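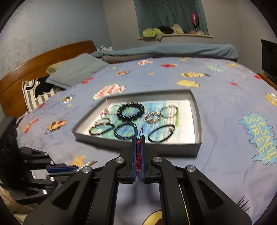 Fig. 2. Bracelets in a shallow gray tray, on a light blue duvet.

Handout: Sorting and Keeping Small Jewelry
Tutor: Effie MacBrayne

Hello again, everyone, and thank you for bringing so many lovely things last time (Macarena, I'm still thinking about your grandmother's bangle!). This part of the course is about laying out, which you can do on the bed at home with a cup of tea safely on the other side of the room.

Use a tray with raised sides. Round beads roll, and a duvet has more folds to lose them in than you would believe. A sheet of paper in the bottom is nice too, and it needn't be plain; the one in Fig. 2 is painted in teal, green and blue washes, and the big black beads still stand out beautifully against it.

Give each bracelet its own bit of space. Metal bangles go near a corner, away from anything beaded, and cord ones can lie wherever they're happy, with the clasp where you can see it. Lift a thin cord slowly, as the loops love to catch on their neighbors.

For next time: lay out up to 10 pieces of your own and bring your notes. Hamish Pollock has the spare trays.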